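Puvoneo Motion Planner, Version 2: Review

The laboratory evaluated Puvoneo over 30 working days as a replacement for its in-house planning scripts. Trials covered tabletop tasks with household items, and 127 planning requests were logged.

Collision checking is the strongest part of the package. Keep-out zones are drawn once and saved with the task, and paths near a dish rack stayed sensible.

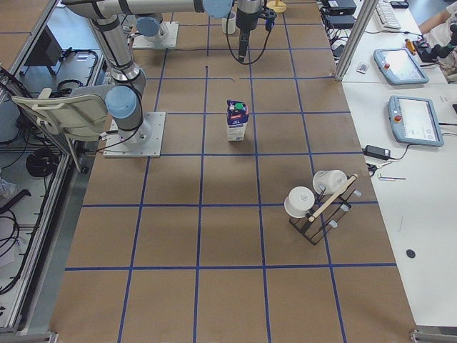

Dual-arm test table with taped grid, milk carton and dish rack.

Setup is less satisfactory. Grid calibration must be repeated after every update, and the error messages are brief — often a code alone. The log viewer stops at 3000 lines.

Recommended for groups with a programmer on staff. Rating: 4 out of 5.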